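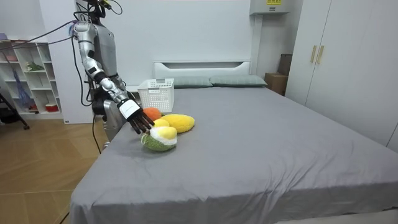 M. Szabó

Status: Resolved, monitoring
Opened: 2026-04-16
Component: Grekitier connector, inventory sync
Store: Muvcombe

Summary

Seller reports that items marked sold out in the Muvcombe catalogue are still open for purchase on the Grekitier marketplace. Orders come through, payment is captured by Dasari, and the order then fails at allocation with "insufficient stock". The seller has been cancelling and refunding by hand.

Initial checks

Connector status page showed green. API credentials valid, webhook endpoint returning 200. A manual stock change on a single SKU reached Grekitier in under a minute, so the live path was working. The nightly full sync was also reported as complete.

Compared the two catalogues by export. 283 listings had a higher quantity on Grekitier than in the store. All of them were variants (size or colour) of a parent product. Listings with no variants matched.
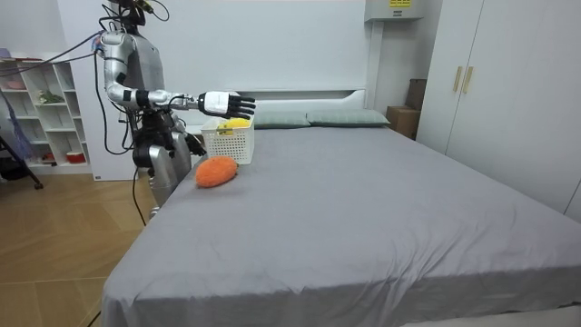 Next, pulled the sync job log for the previous night. The job requests products in pages and the page limit is set at 2000 rows. Variants count as rows. The store passed that limit in September when the seller imported a second supplier's range, and the connector has been reading the first page only. The job ends without an error because the first page is a valid response.

Single edits go out by webhook and don't depend on paging. That explains why the manual test passed. Stock changes made by bulk CSV import don't fire webhooks, and the seller does nearly all of their stock updates that way.

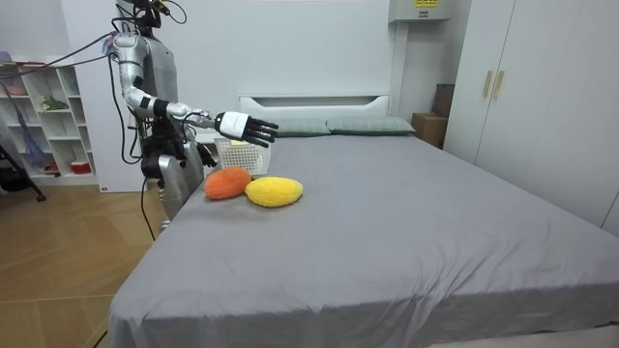

Workaround

1. Pause the Grekitier channel in the connector settings. Existing orders are not affected.
2. Export the variant report and filter for quantity mismatch.
3. Upload the filtered file through Grekitier's bulk quantity tool. Leave the price column blank or it will overwrite promotional prices.
4. Resume the channel.

Run against the Muvcombe account in 3 batches. The second batch was rejected on a date format in the promotion column - removed the column and resubmitted, accepted.

Dasari refunds: 22 orders were cancelled by the seller before the ticket was opened. Refund records checked against the order list. One had been refunded twice and has gone to billing under a separate ticket.

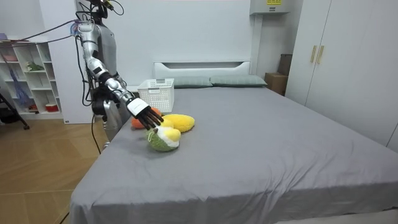

M. Szabó
Platform Support

Patch applied to the connector. It now follows the next-page token until none is returned, and the job is marked failed if the row count differs from the catalogue total. Full sync run by hand after the patch, mismatch report came back empty.

Still open: bulk CSV imports do not trigger a sync of their own, so Grekitier can be out of step until the nightly run. Seller has been advised to press Sync Now after each import. Feature request logged.

Ticket stays in monitoring until the next scheduled full sync has finished, then close.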